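June, bench notes, seasoning trial

Picked up from yesterday's batch. The 400 g brine is still the baseline: 70 g salt per batch made it too harsh, and Aiguo Qin agrees, so the salt comes down next time. Dill and fennel seed from Udari stay in. The Soomro chili flakes go in late, with the lid off, or the color ends up in the oil and the heat goes flat.

Rest time is the open question. Two hours gave a decent tail but the claw meat was bland.

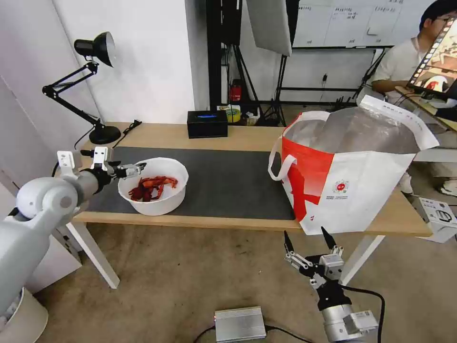

Shell color is a poor guide to seasoning and I want to stop using it that way. Both of my last pots tasted different and looked the same. Crayfish as bright red as the pile in the white bowl could be over-salted or have no salt in them at all, so the tasting sheet should drop the color column and give the space to claw meat.

To do:

- Reweigh the fennel, the Skustden scale drifts when it is near the fan
- Try the overnight rest in the Coltel fridge, middle shelf
- Crack the claws on half the batch before the brine goes in
- Ask Aiguo for his notes on beer in place of water

Strained liquor is in the tall jar, labeled. Do not reuse it for the next pot.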